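Seven Hours of Havlíček

February 19, 2022

I have finished the Havlíček documentary. All of it. It runs 7 hours, and I watched it in one sitting, if you allow a sitting to include a nap.

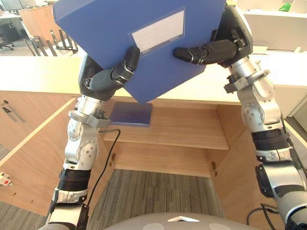

The subject is a goalkeeper whose career lasted 34 games. By my math that's more than 12 minutes of film per game, and he was on the bench for a few of them. His dentist gets a whole segment. So does the dentist's brother.

I complained about this to Isla Morrison, who told me back in October that it would change my life. She says the slow parts are the point. She also fell asleep during the bus strike, so I'm taking that under advisement.

The last hour is wonderful, though. One save, one old man watching it on a kitchen TV, no music. I teared up a little. Then came the credits, which thank 32 people for archival research and, I think, the dentist again.

Part two is due next winter. I'll probably watch it.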